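Sarness Voice Amplifier: Four Months In

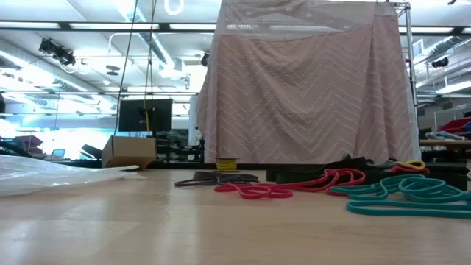
Kenna Dow wrote to me in March that she'd tried three personal voice amplifiers after her vocal cord surgery and sent every one of them back for squealing. Was the Sarness any different, she wanted to know, and could she use it in a car?

Yes and yes! I have a paralyzed left vocal cord, so by lunchtime I'm down to a whisper, and I've been wearing the Sarness since winter. The squeal Kenna is talking about is feedback, and I've only had it twice, both times when I leaned over with the speaker swinging right up by my chin. Clip it at the waist and it behaves.

The headset is the best part. It's a thin wire boom that sits over both ears and stays put under glasses (I wear bifocals, and my old Girach headset fought with them all day long). You want the mic just off the corner of your mouth. Straight in front and every P and B goes off like a popgun.

Sound is clear more than loud. My brother, who has hearing aids and no patience, followed me through a whole dinner at a noisy diner, and I can't remember the last time that happened. In the car I set the speaker in the cup holder and turn it down to 2, and my grandkids in the back seat hear me fine over the heater.

Battery: I got 19 hours out of the first charge with the volume in the middle, a bit less now. It takes 90 minutes to fill back up. The charging port has a rubber flap that is a pain if your fingers are stiff. I ended up leaving mine hanging open.

A few gripes. The power light is tiny and green, and I can't see it in sunlight. The belt clip is stingy and won't go over a thick leather belt. And the manual is a folded sheet in very small print, though the large-print one came fast when I called and asked.

Price was $627 with the spare headset, and I know that's a lot. The Hladun costs less and my speech therapist likes it, but it felt heavy on me after an hour. If you can borrow one from a loan closet first, do that. Mine let me keep it for two weeks.

Kenna, the foam mic covers from the Karnov kit fit this one too, so hang on to yours.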